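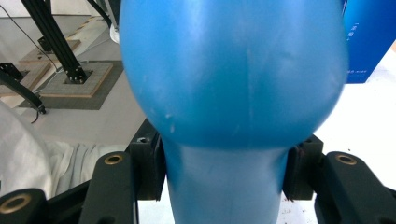
Road Safety Data Analyst (fixed term)
Cleltarcombe Regional Council, Transport and Infrastructure
Location: Olmont depot, with some travel

Applications are invited for the position of Road Safety Data Analyst in the Traffic Operations unit. The position reports to Oratile Modise, Manager Traffic Operations, and is offered for a fixed term of 2 years at 40 hours per week.

The unit maintains speed and volume records for the local road network. The current program covers 6 arterial corridors and draws on pneumatic tube counts, fixed radar units and crash reports. A backlog of 3,966 count records needs to be checked, recoded to the current road centreline and loaded to the Ukus database before the corridor speed limit reviews can proceed.

Duties
Validate and classify tube count data, including axle misclassification and missing intervals.
Calculate mean and 85th percentile speeds by site, direction and time of day.
Match crash reports to road segments and resolve location errors with the reporting officer.
Prepare site summaries for speed limit reviews and local area traffic management proposals.
Schedule counter installation with field crews and keep the calibration register current.

Selection criteria
Essential
A degree or diploma in civil engineering, statistics, geography or a related discipline, or equivalent work experience.
Working knowledge of SQL and either R or Python.
Experience with spatial data and linear referencing.
Ability to write plain technical reports.
Current driver licence.

Desirable
Experience with traffic counter hardware.
Familiarity with before-and-after crash analysis.
Traffic control accreditation, or willingness to obtain it.

Conditions
Site inspections are carried out on the Okafor Road corridor and elsewhere in the network, occasionally outside normal hours. Protective clothing and a pool vehicle are supplied. The unit meets at Olmont each Tuesday at 9.30 am and attendance in person is required. Other days may be worked from home by agreement.

How to apply
Submit a résumé, a response to the essential criteria of no more than 2 pages, and the names of 2 referees through the council careers portal. Applications close at the end of October. Shortlisted applicants will complete a short data cleaning exercise before interview.

Technical enquiries should be directed to Suleiman Onyeka, Senior Traffic Engineer, through the Olmont depot switchboard.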